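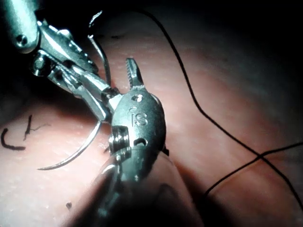

Medical Robotics for Engineers
Handout 7: Notes for the visit to the Hendier training room

Please read before you come, and bring a copy with you (paper or on a tablet, either is fine). Last year's group said the day went past too quickly to take in, so these notes cover the ideas you will want in your head before you sit down at a console, plus a few things to look out for while you are there.

When and where

Tuesday, May 5, 2026. Meet in the foyer of the Hendier building at 9.15. The demonstration starts at 9.30 and you will each get a turn afterwards. Lockers are by the stairs. No food or open drinks past the double doors.

If you wear rings or a watch, take them off before using the hand controls. Long hair tied back, please.

What you are going to see

The morning is built around one job: putting a row of stitches into a practice tissue with a remotely controlled needle driver. It sounds small. I have watched it more times than I can remember and I still find it gripping (sorry), because nearly everything in the first six lectures turns up in it somewhere. Cable drives, wrist kinematics, friction, backlash, scaling, latency — all in one stitch.

The demonstrator will tie three knots at normal speed and then repeat one of them very slowly, stopping at each stage. Watch the fast ones for the rhythm and save your note-taking for the slow one.

The needle driver

Think back to Lecture 3, where we put the motors well away from the joint they move. The same reasoning applies here. The working end has to be slim and light, so the pull comes down the shaft from outside and the wrist is left with only links, pins and channels for the cables. You can see the cable channels in the metal segments leading down to the wrist, with small bolts holding things together.

Now the jaws. The inner edge of the upright jaw tip has fine teeth. A suture needle is a curved piece of smooth metal and the tissue pushes back on it, so it would dearly like to roll in the grip. The teeth help to stop that. They are also hard on thread, and you will be told off, kindly, if you grab the suture in the middle of a length you mean to keep.

Questions to think about at the bench:

How would you measure the grip force at the jaws if you could only put a sensor at the motor end?

What does cable stretch do to your answer?

If one cable in an opposing pair goes slack, what would the operator notice first?

Why the needle is curved

A straight needle has to be pushed in a straight line, and in a tight space there is nowhere for your hand to go. A curved one can be driven by turning it. Ideally the needle follows its own arc through the tissue, in at one point and out at another, and the hole it leaves is no bigger than it needs to be.

For the robot this means a rotation about the centre of the needle's arc. That centre is a point in empty space, and it isn't on the wrist at all. So the wrist has to swing and travel together to keep the point on its path. In the Lecture 5 exercise you worked out the joint motions for exactly this case with the needle held square to the jaws. Real needles are seldom held perfectly square. Try the sums again with the needle tilted a little and see how quickly the tip wanders.

Common beginner's mistake: pushing. You will feel a strong urge to shove the needle forwards. Roll it instead, and let the curve do the work!

Motion scaling

The consoles let you choose how much your hand movement is shrunk before it reaches the instrument. At a setting of 3 to 1, a 3 mm movement of your hand gives 1 mm at the tip. Everyone wants the finest setting to begin with, and then everyone runs out of arm. There is a foot pedal (the clutch) which disconnects your hands so you can bring them back to a comfortable place without moving the instrument. Use it early and often.

Scaling shrinks tremor as well as intended movement. Filtering can remove more of it, but a filter costs you delay, and delay at the console feels awful. The Hendier staff can switch the filter on and off while you are working, so do ask them to.

Looking instead of feeling

The training consoles have no force feedback. This surprises people more than anything else on the day. You have to judge tension by eye: how far the surface dimples, how straight the thread has become, whether a loop is closing evenly. With practice some operators say they begin to feel it in their fingers even though there is nothing there to feel, and I can report that after a couple of hours I half believed it myself.

Shadows are useful too. The instrument throws a dark shadow on the tissue under its wrist, and the gap between a tip and its shadow is a good clue to height. Compare what you see in each eye's view if you are offered the chance.

Managing the thread

Loose suture crosses over itself very easily, as the black thread beside the instrument does. A crossing is harmless until you pull on the wrong strand. Before each pull, follow the strand with your eye from the needle end. Trim short, and move the offcuts to the side when you have a free hand, or they end up in your next knot.

For anyone thinking ahead to projects: following a thin, bendy thread in a camera picture is a hard vision problem, and a lovely one. Where two strands cross, which goes over? A program that can't answer that can't plan a knot.

After the visit

Write up one page, no more, on a single thing that behaved differently from what the lectures led you to expect. Diagrams don't count towards the page. Last year's best one was entirely about the foot pedal.

Bring your page to the next seminar, together with your tilted-needle sums. We will start with the slack cable question.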